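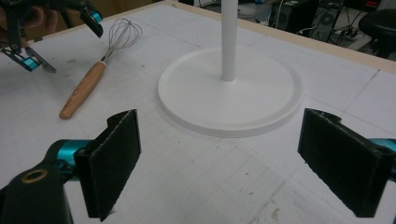

Razia Ghauri would always ask a guest to whisk first and talk later, and she made no change to this rule for me. I came to her kitchen in August 2023 with a list of questions. Before I could read the first one, I had a bowl of egg whites in front of me.

"You hold it too hard," she told me. "The wrist must be soft. The arm does nothing."

Ghauri teaches small baking classes under the name Driltow. She owns two electric mixers and likes them both, but beginners in her class start with a balloon whisk. Her favorite kind has a wooden handle. "Steel handles are easier to clean, I admit it," she said. "But after ten minutes my fingers hurt from steel. With wood I can continue."

I asked how she cares for the handle. She washes it by hand, dries it at once and rubs it with a little oil every November. She never leaves it standing in the sink. "I did that with my first one, and the wood opened like a flower — very sad."

The stand was a longer discussion. Ghauri is strict that anything with a tall pole needs a wide, flat base, whether it will hold paper towels, cups or hooks for tools. She once bought a narrow one and it fell into the custard. "Look at the base before you look at the price," she said.

She estimates that nearly 500 people have learned meringue from her. Did they all keep whisking by hand? She laughed at this. "Maybe half. The other half send me photos of their new mixer, and I say congratulations."

My egg whites took a long time. She turned the bowl over above my head to test them, and then she asked what my second question was.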